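Ondent
Shop / Recording cells / Drurkora two-arm cell

Drurkora Two-Arm Recording Cell
Bench-size, fully wired, for people who need a lot of good demonstrations and would like to stay friends with their equipment while they collect them.
Built to order in Mastthorpe. Next batch leaves in June.

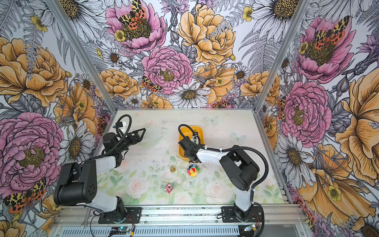
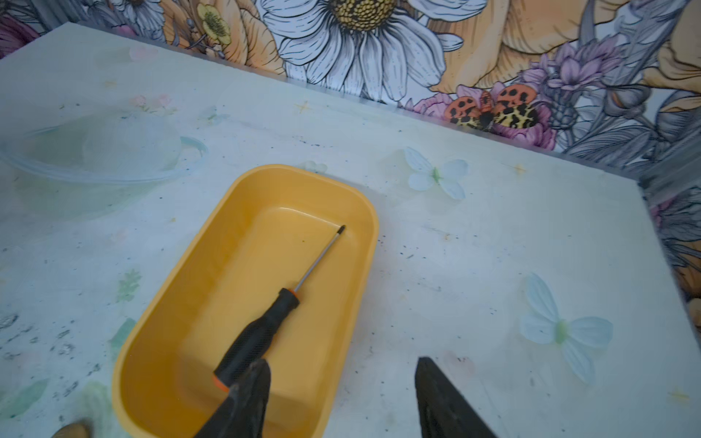
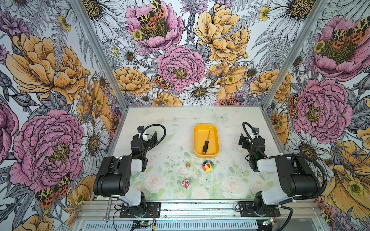
The tray task on the bench, from the fixed camera and from the wrist.

Marit Haverkost
Cell builder and demonstration lead, Ondent

We started building Drurkora for ourselves, and I think it still shows in the details. Our own learning work kept stalling in the same place. The training code was fine, the arms were fine, and then we would sit down to gather examples and lose half a morning to a camera that had been nudged or a cable that had wandered in front of the lens. So we put everything on one rail, put walls around it, and kept changing things until a person could sit down at nine and be recording before their coffee got cold.

The cell comes with 2 arms, each on its own black mounting plate, both bolted to an aluminum rail along the near edge of the table. You can loosen a plate, slide it along and tighten it again if your task wants the arms closer together. Each arm has a parallel gripper with narrow tapered fingers, which I've grown very fond of for things like tool handles and small toys. The conduit runs up over the arm and gets tied down as it goes. Please leave a generous loop at the wrist when you retie it! A tight loop pulls on the gripper at full reach, and you'll feel it in the leader handles before you see it anywhere else.

Recording is done by hand, with a pair of leader handles that sit in front of the operator (they ship in their own box, so don't panic when you open the big one). You move, the arms follow, and Talpur, our recording software, saves joint positions, gripper opening and all the camera streams on one clock. A foot pedal starts and ends an episode. A second tap within a moment of the first throws the episode away, and I use that one a great deal more than I'd like to admit.

About the views

A fixed camera looks over the whole table, and a small camera rides at the wrist. We really do recommend keeping both. The fixed view tells the model where everything is, and the wrist view is where the fine work gets learned. Take a screwdriver lying in a yellow tray: from across the cell it's a thin dark line, but up close you get the ribs on the grip, the orange end cap and the gap between the fingers all at once. Models trained on the fixed view alone gave us a lot of confident grabs at the air beside the handle.

The walls and tabletop can be covered in whatever you like, and busy prints are welcome. The corner posts stay where they are, so you can change a wall covering without moving a camera. If you do swap it, start a new session in Talpur and put the covering in the session notes. You will want to sort by it later, believe me.

What a session looks like here

For a simple tray task we plan on 70 episodes a session and then a proper break. People get tired in a sneaky way. The motions get shorter and the pauses get longer, and the model will learn those pauses as faithfully as anything else you show it. Our starter set for the tray task is 257 episodes, included with the cell so you can train something on the first evening and check your install against ours. For a new task of your own, nearly 400 has been a comfortable place to stop and take a first look.

Move your objects between episodes. Turn the tray, put the little things in front of it somewhere else, let some episodes start with one gripper already over the tray and some with both arms well back. And keep a few where you fumbled and then recovered nicely, tagged as recoveries. Those are gold.

In the crate
Rail, table and corner posts, part assembled
Both arms with grippers and mounting plates
Fixed camera, wrist cameras and brackets
Controller boards, wired and tested
Cable ties, more than you need
In the smaller box: leader handles and foot pedal

Not included
Computer, wall coverings, trays, anything to pick up

Questions we get a lot

Can I buy it with one arm? Yes, write to us and we'll quote it. The second plate can be added later without drilling.

Does Talpur export to other formats? It writes plain folders with video and a table per episode, and there's a converter in the download.

How long is setup? An unhurried afternoon for two people, including the camera check. Do run the camera check, even if everything looks straight.

Price on request. Visits to the Mastthorpe workshop are very welcome, and you can bring your own objects and record a few episodes with us before you decide.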